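Rapport de projet -- Comprendre l'échographie cardiaque quand on n'y connaît rien
Leandro Farías, projet tutoré, lundi 6 juillet 2026 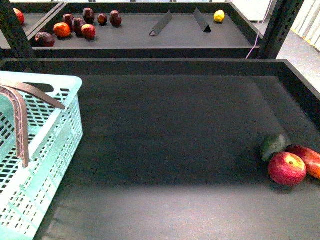

Quand Domingo Benítez m'a proposé de travailler avec lui sur l'échographie du cœur, j'ai dit oui sans trop réfléchir (j'avais surtout peur de me retrouver sur le sujet des prothèses de hanche !). On avait 5 semaines, un budget de 300 euros pour l'impression et les déplacements, et une consigne assez vague : produire une brochure qu'un patient puisse lire en salle d'attente, avant son examen.

Le principe, je le connaissais en gros : une sonde envoie des ultrasons, les tissus les renvoient, la machine en fait une image. Pas de rayons X, et pour un examen classique, pas de piqûre non plus. Le Doppler, par contre, m'a donné du fil à retordre. Il permet de mesurer la vitesse du sang à travers les valves, et j'ai réécrit ce paragraphe je ne sais combien de fois avant que ma mère le comprenne du premier coup.

En avril, on a passé 2 matinées au cabinet Valdebenito, où on nous a laissés discuter avec les patients qui le voulaient bien. On leur donnait un questionnaire papier, et on a récupéré 80 réponses. La question qui revenait le plus : « Est-ce que ça fait mal ? » Ensuite venait le gel froid, puis le fait de devoir se coucher sur le côté gauche. Moi qui avais prévu une page entière sur la fraction d'éjection -- Domingo m'avait prévenu, il faut le dire -- j'ai dû couper sérieusement.

La mise en page a été faite sur Nesix, que je ne connaissais pas et que je ne reprendrai pas forcément : les tableaux bougeaient à chaque export. On a gardé un format plié en trois, avec le déroulement de l'examen à l'intérieur et un petit lexique au dos (ventricule, oreillette, valve mitrale, péricarde).

Ce que je referais autrement : tester le questionnaire avant de l'imprimer. La question 5 était mal tournée et plusieurs personnes ont coché toutes les cases. Je prendrais aussi rendez-vous plus tôt avec notre relectrice, parce que ses corrections sur le lexique sont arrivées la veille du rendu.

Le questionnaire et la version finale de la brochure sont en annexe.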